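Checking and Sorting Spoons at a Dark Table
Home > Guides > Kitchen and Table > Flatware
By Amna Warraich. Updated April 28, 2021
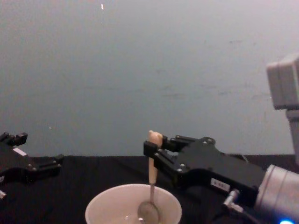
Spoon held upright at a black tabletop, with a plain gray wall behind.

This guide covers inspection of used spoons before they go back into a drawer or storage box. It applies to stainless steel and silver plate. Wood and plastic spoons are handled in a separate guide.

What you need
Table against a plain wall
Matte black cloth, wide enough to cover the tabletop
Desk lamp with a movable head
Two lint-free towels
Dish soap and warm water
Shallow trays for sorting
Flatware roll or divided box

Preparing the table
1. Clear the tabletop and wipe it down.
2. Lay the cloth with the matte side up. Smooth from the center toward the edges. Slight wrinkles do not affect the check, but a deep fold will let a spoon roll.
3. Set the lamp to one side, 60 cm from the working area and slightly above eye level when seated. A lamp placed directly overhead puts a bright spot in the bowl of the spoon and hides fine scratches.
4. Place the trays on a second surface and label them Keep, Rewash, Polish and Remove.

Washing
Wash in warm water with a small amount of soap. Rinse and dry each spoon by hand. Water left at the join between bowl and handle dries to a white ring that can be mistaken for pitting. Wait 30 minutes before starting the check.

Checking a spoon
1. Hold the spoon upright by the lower part of the handle, bowl at the top, with the wall behind it. Compare the left and right edges of the bowl. They should match.
2. Turn it a quarter turn and look at the profile. A bent neck shows at this angle.
3. Tilt the bowl toward the lamp. Dull patches go to Polish. Food residue goes to Rewash.
4. Run a towel along the rim. If it catches, there is a burr. Put the spoon in Remove.
5. On silver plate, look at the heel of the bowl, where it rests on the table. A yellow or darker gray area means the plating has worn through. Do not polish these.
6. Lay the spoon on the cloth, bowl up. It should settle without rocking.

Sorting by pattern
Group the Keep tray by handle pattern first and by length second. Grollulero and Rizvi teaspoons have nearly the same outline from the front. Turn them over: the Rizvi handle has a ridge on the back and the Grollulero does not. Sets of 6 should be rolled together.

Storage
Nest the spoons in one direction with tissue between plated pieces. Do not use rubber bands, which can mark silver. Close the roll loosely and keep it away from the sink cabinet.

Cloth care
Shake the cloth outdoors after use. Wash it separately, cold, without fabric softener. Lint can be lifted with a damp sponge.

Revision note: the silver plate step was rewritten in February after a correction from Mehwish Satti.

Related guides: Removing Water Spots. Straightening Fork Tines. Lining a Flatware Drawer.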